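Flutmont Football Club
Mac Carthaigh Field House
Winter Safety Inspection Checklist with Comments, December

Scope: indoor practice field, sideline areas, locker room, equipment room, weight room, training room, spectator seating, exits and alarms. The outdoor stadium field is covered by a separate checklist and is not included.

Ratings used on this form
S: Satisfactory
C: Satisfactory with comment
R: Repair or correction required
N: Not inspected

An item rated R stays on the form until it has been inspected again and rated S. Items rated N carry over to the next inspection.

Section 1. Playing surface

1.1 Seams lie flat and are fully bonded. Rating: C
Comment: Two seams near the north hash marks have begun to lift at the ends. Neither is high enough to catch a cleat. Both are marked with chalk and are to be checked before each padded practice until the Skatine installer has glued them down.

1.2 Infill depth is even. Rating: R
Comment: Depth is low in the area used by the offensive line for sled work and in both kicking areas. The remaining readings were within the range given in the Skatine maintenance guide. Add infill and brush the full field, then take new readings in the same places.

1.3 Inlaid lines and numbers are intact. Rating: S

1.4 Surface is free of foreign objects. Rating: C
Comment: Athletic tape, one mouthguard and several chin strap snaps were picked up along the west sideline. The magnet sweep found one screw, which appears to match the hardware on the blocking sled. See 3.4.

1.5 Drain covers at field edge are seated and flush. Rating: S

1.6 Impact test results are on file. Rating: S
Comment: The most recent test was performed in August. The next is due before spring practice opens.

Section 2. Walls, padding and goalposts

2.1 Wall pads are in place to the required height on all four sides. Rating: C
Comment: Pads on the east wall behind the end line have shifted downward and leave a gap at the top. The hanging strips should be reset. Pads were firm to the touch at every panel tested.

2.2 Pad covers are free of tears. Rating: R
Comment: One cover near the southeast corner is split along the bottom edge and the foam is exposed. Tape is not an accepted repair. Replace the cover.

2.3 Goalpost base pads are secured. Rating: S

2.4 Retractable goalpost locks engage fully. Rating: S
Comment: Both posts were raised and lowered twice. The south post is slow to start but locked each time.

2.5 Divider curtain travels freely and stops on release of the key switch. Rating: S

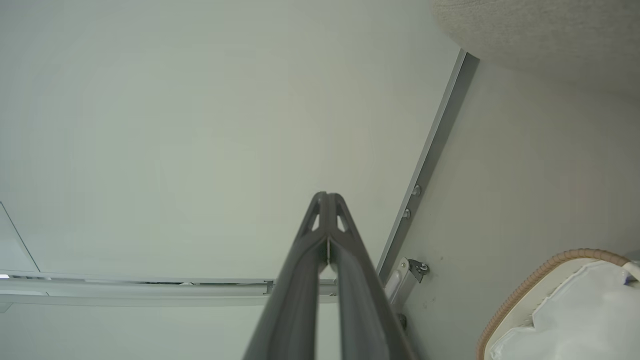 Two-fingered gripper, closed, pale surface behind.

Section 3. Practice equipment

3.1 Tackling dummies and hand shields are sound, with no open stitching. Rating: C
Comment: Four hand shields were withdrawn for worn straps. They have been tagged and moved to the repair shelf. They may not be returned to use with the tag removed unless the equipment office has signed the repair log.

3.2 Agility bags are stored off the field when not in use. Rating: S

3.3 Passing machine has guard in place and cord in good condition. Rating: S

3.4 Blocking sled frame, pads and hardware are tight. Rating: R
Comment: One screw is missing from the second pad from the left, and two more were loose. The sled is out of service. All hardware is to be replaced as a set with the size listed on the frame plate.

3.5 Down markers and chains have padded or rounded ends. Rating: S

3.6 Portable cooling fans are stored for the season with cords coiled. Rating: S

Section 4. Helmets and protective equipment

4.1 Helmet inventory matches the equipment office record. Rating: S
Comment: The record lists 141 helmets, and the same number was present.

4.2 Shells are free of cracks. Rating: R
Comment: Hairline cracks were found near the crown vent on two helmets. Both were removed from service at the time of inspection. The players assigned to them are to be refitted before taking part in any contact drill. A loaner helmet must be fitted by trained staff in the same way as a permanent one.

4.3 Face mask clips and screws are tight and free of rust. Rating: C
Comment: 14 helmets need new side clips. Clips are in stock.

4.4 Interior padding is intact and holds air where applicable. Rating: S

4.5 Recertification labels are current and readable. Rating: C
Comment: Several labels are worn to the point that the year is difficult to make out. The equipment office was able to confirm each by serial number. New labels should be requested from the reconditioner when the helmets are next sent out.

4.6 Shoulder pads have sound straps, buckles and rivets. Rating: S

4.7 Issued equipment has not been altered by the player. Rating: C
Comment: One set of shoulder pads had the rear strap cut short. The set was replaced. Position coaches are asked to remind players that any change to issued equipment must go through the equipment office.

Section 5. Locker room and equipment room

5.1 Walkways are clear to a width of one person with a full equipment bag. Rating: C
Comment: Bags were on the floor in front of the receivers' lockers during the inspection. This comment has appeared on the last three reports. Hooks are available at each locker and should be used.

5.2 Non-slip flooring is in good condition. Rating: C
Comment: The Dendeck tiles in the shower entry have separated at one corner. The tiles snap together and can be reset without tools. If the corner separates again, the tiles on both sides of the joint should be replaced.

5.3 Shelving is anchored to the wall. Rating: S

5.4 Heavy items are stored below shoulder height. Rating: R
Comment: Two boxes of weight plates were found on the top shelf in the equipment room. They must be moved to floor level before the room is next opened to student assistants.

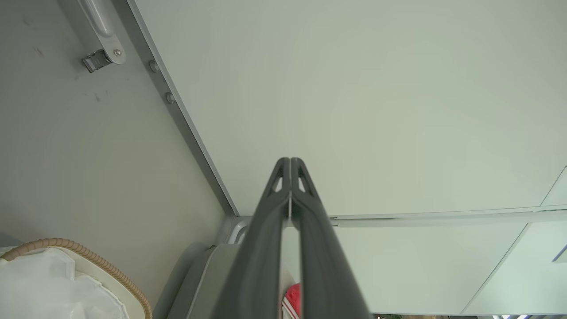

5.5 Laundry machines have clear vents and working door switches. Rating: S
Comment: The dryer lint screens were clean. The rear ducts are cleaned once a year by an outside contractor, and the last invoice is in the binder.

5.6 Cleaning chemicals are labeled and kept in a locked cabinet. Rating: C
Comment: The cabinet was locked. One spray bottle had a handwritten label with no hazard information. The bottle was emptied and discarded.

5.7 Personal items and seasonal decorations do not block lockers, heaters, panels or extinguishers. Rating: S
Comment: String lights, where used, must be switched off by the last person to leave. Extension cords may not be run under mats.

Section 6. Weight room and training room

6.1 Racks are bolted down and safety arms are present. Rating: S

6.2 Cables and pulleys show no fraying. Rating: R
Comment: The cable on the second lat pulldown station has broken strands near the upper pulley. The station is locked out.

6.3 Bar collars are available at each platform. Rating: C
Comment: One platform was short a pair. A pair was brought from storage.

6.4 Cold tubs have working ground fault protection and posted temperature limits. Rating: S

6.5 Automated external defibrillators are present, charged and within date. Rating: S
Comment: Units are located in the training room, at midfield on the west wall and in the main lobby. The pads in the lobby unit expire in March and should be ordered in January.

6.6 Spine board, splints and face mask removal tools are at the field-level station. Rating: S

6.7 Emergency action plan is posted with the current street address and gate instructions. Rating: C
Comment: The copy in the training room is current. The copy by the west doors still shows the old ambulance entrance and must be replaced.

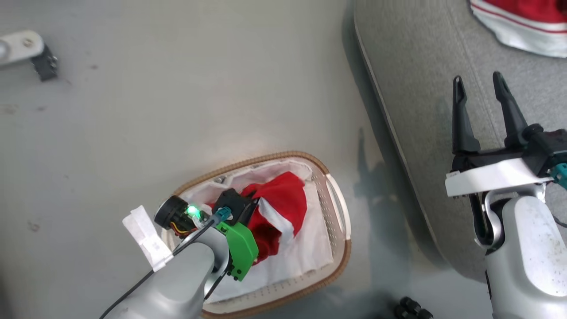 Santa hat in a white-lined woven basket.

Section 7. Spectator seating, exits and alarms

7.1 Seating sections are level, with no loose boards or sharp edges. Rating: C
Comment: The permanent stand holds 429 and was inspected row by row. One end cap is missing in row F.

7.2 Aisle handrails are firm. Rating: S

7.3 Posted occupancy matches the current permit. Rating: S
Comment: The posted limit for the building with the floor open to the public is 2090. The sign at the north entrance is partly hidden by a banner stand. Move the stand before the next public scrimmage.

7.4 Exit doors open fully from the inside without a key. Rating: R
Comment: The northwest door opens but drags on the threshold and does not close without a push. Adjust the hinges.

7.5 Exit signs and emergency lights work on battery power. Rating: S

7.6 Fire extinguishers are mounted, charged and tagged. Rating: S

7.7 Outside walks and the team entrance are treated for ice. Rating: S
Comment: Salt bins were full. On practice days the team entrance is to be treated by 5:30 a.m. and checked again before the afternoon meetings.

Items rated R, by responsible office
Facilities: 1.2, 2.2, 7.4
Equipment office: 3.4, 4.2, 5.4
Strength and conditioning: 6.2

Items rated N: none.

Each office named above is to enter the date of correction in the building log and notify the facilities desk so that a second inspection can be arranged. The blocking sled and the lat pulldown station remain locked out in the meantime. Copies of this form are kept in the facilities office and the training room.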